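**April — tape transfers, Won collection**

Started 8.40. Carrying on from the last entry, where I stopped halfway down the second box. 29 reels in this batch, all quarter-inch, most of them on 7-inch spools. The labels are in two different hands and the second hand doesn't bother with speeds, so every reel of theirs gets a short listen at both before I commit.

Machine check first. Cleaned heads, guides and capstan with isopropyl, left the pinch roller for the rubber cleaner. Demagnetised with the deck off and the tapes on the far bench. Ran the alignment tape:

- 400 Hz reference: left channel fine, right channel low by a hair, trimmed
- high frequency azimuth: needed a quarter turn less than last time
- speed: good at 7½, slightly fast at 3¾, within what we allow

Azimuth then gets set again by ear for each reel. The original recorder was never lined up properly, and if I leave our deck at the textbook setting everything sounds as if it's coming through a blanket. Fold to mono, turn the screw until the top end opens up, note the position on the sheet, put it back afterwards. Please put it back afterwards. I found it a long way out this morning and the last sheet in the folder doesn't say who had it.

**Sticky reels**

Four of the batch squeal. All the same stock, brown oxide with a matt black back coat. Stopped each one as soon as it started dragging and wound it off by hand, slowly, onto a clean spool. Brown residue on the first guide and on the left side of the playback head. They've gone in the incubator at 50 °C, loosely wound, on metal spools, and they stay in overnight. Turn them over at lunch and again before going home. The thermometer on the incubator door reads 5 degrees higher than the probe inside, so go by the probe.

The acetate reels DO NOT go in. Hold the spool up to the lamp: if light comes through the pack, it's acetate and it stays on the shelf. I have put a strip of red tape on those boxes. Two of them smell of vinegar, faintly, and have been moved to the other cupboard with the lid of the crate left ajar.

**Capture computer**

Captures go to the small laptop for now, 96 kHz / 24 bit, same as before. It copes with one stereo stream and a meter window, and not much else, so no checksumming while a reel is playing. The workstation is what we'd want for the batch jobs (noise prints, access copies, all the checksums at the end of the day), and those will have to queue until it's available again.
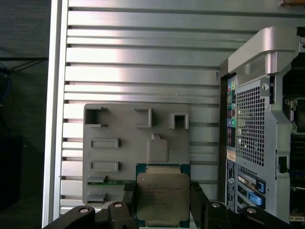 *Processor, with the chassis open and the grey air shroud behind.*

While the jobs queue, the access copies are running behind the masters. That doesn't matter for the collection but it does for Zakhar Palamarchuk, who is doing the transcripts and works only from the access copies. I've sent him three on a memory stick to keep him going. He has asked again for the pauses to be left in. They are left in. We don't trim anything except the leader, and the leader stays on the master.

**Reels finished this morning**

*Reel 6.* Interview, woman, kitchen by the sound of it. A clock the whole way through. Level good. Splice at nineteen minutes had dried out and let go; cleaned off the old adhesive, new splicing tape, no loss. Speed 3¾.

*Reel 7.* Same voice, continues mid-sentence from 6. Recorded noticeably hotter, distortion on the laughs. It's on the tape, so it's on the transfer. Dropped our input gain by 4 dB.

*Reel 8.* Box says "harvest songs". It is a radio play, recorded off air, with somebody washing up. Played it to the end in case the songs came after it. They did, but only the last two minutes of side two, and the end of the tape cuts the second song short. Catalogue note needs changing.

*Reel 9.* Half-track, other side recorded in the opposite direction. Captured both tracks in one pass and reversed the second in software. Marked on the sheet so that no one thinks it's a fault.

*Reel 10.* Wound tail out, unlike all the others. Bad print-through in the quiet parts, you get each phrase a second early like a whisper. Wound it back and forth three times before playing, which took the edge off. Left it tail out when putting it away.

**Splicing tape and spools**

The new splicing tape from Trarel is better than the last lot. It comes off the roll without stretching and there's no ooze at the edges after a week under a weight. I'd like to stick with it. The spare spools are another matter — two out of the box had a flange that rubs, and you can hear it as a regular tick at low levels. Bent one back true against the plate, gave up on the other.

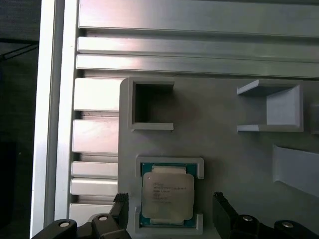 The Ista boxes are the right size for the 7-inch spools but the lids are tight, and if you force them the card splits at the corner. Ease them on from the long side. We have enough for this batch and most of the next.

**File names and the count**

The Stoson store has the old scheme and we have the new one. Old: collection, reel, side. New: collection, box, reel, side, take. I went through the listing over tea and there are 1,253 files under the old names that need matching to a box number before anything is renamed. Most of them can be done from the accession book. The ones with a question mark in the book will have to wait for somebody to go down and look at the boxes.

Don't rename by script until the list has been checked by two people. Last time the sides got swapped on a whole shelf and it took a fortnight to put right.

**Afternoon**

Turned the incubator reels at 1.15. Probe steady. Did reels 11 and 12, both plain, no repairs. On 13 the first spill of the day: take-up spool not pushed fully home, a few metres on the floor, no creases. Wound back by hand wearing gloves and played it from the top.

The mains hum on 12 is in the recording. I tried it on the other deck to be certain and it's the same, with the same little dip every time the man moves away from the microphone.

**To do**

- check back coat on the four from the incubator before threading
- ring about the low-noise cable for the second deck
- new sheet for azimuth positions, the current one is full
- correct catalogue entry for reel 8
- ask Zakhar which of 6 and 7 he wants first
- acetate boxes: look at the two vinegar ones again at the end of the month

Packed up 5.20. Deck covered, alignment tape back in its tin, tail out.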